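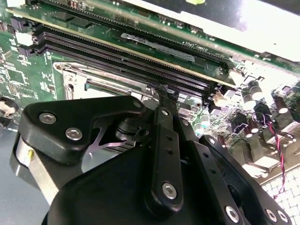

Server memory, pulled and tested – Losano parts list

Registered ECC modules, used, out of rack servers we take in at Ulport. Sold singly or in matched sets of 8. Every stick gets a full pass in a test board before it goes in a tray. No untested stock on this page, look under Spares / Repair for that.

Condition
Used. Labels may be scuffed, faded or half rubbed off – we don't relabel. Contacts cleaned and checked by eye. Light scratches on the board edge are normal, cracked or chipped modules go in the scrap bin.

Fit
Full-length server DIMM slots only. Will NOT fit laptops, will not fit small form factor desktops. Most ordinary desktop boards won't take registered memory even if the stick goes in, so check your manual before ordering. If you're not sure send us the board model and we'll have a look.

Do not mix with unregistered sticks. Mixed speeds usualy run at the slowest one.

Before you install
– power off, cord out, wait a minute
– wrist strap on, or at least touch bare chassis
– find the slot names printed on the board. On dual socket boards they normally go by number and CPU, so slot 1 for the first processor, and so on
– slots belonging to an empty CPU socket won't work, don't fill them
– follow the fill order in the manual, it isn't always left to right

Putting it in
Open the latches. Line up the notch – it's off center so it only goes one way. Press straight down, both ends, until the latches close. Takes more push than you'd think. If one end sits higher take it out and start again. Don't rock it.

Taking it out
Latches first, then lift by the ends. Keep fingers off the chips and the gold edge. Straight into an antistatic sleeve please, specially if it's coming back to us.

Board won't start?
Reseat first. Then one stick alone, in the first slot for CPU 1. Still nothing, try another stick in the same slot. Nine times out of ten it's seating or fill order. Clear the BIOS settings if you've changed the total amount.

Packing
Single sticks in a sleeve and padded mailer. Sets in a clamshell tray. Bulk in trays of 50, boxed. Orders over 100 modules ship from Tisbridge, allow extra time. 500 and up, ask for a quote.

Returns
13 days from delivery, dead or wrong part. Include the order number and tell us what board it was in – saves alot of back and forth. We test returns the day they arrive where we can.

Also in this section: Vörös slot covers, antistatic sleeves, empty trays, replacement latches (limited, ask).

Stock list updated 2024-09-03. Questions on fit or bulk – Senyo Amegashie, parts desk, Ulport.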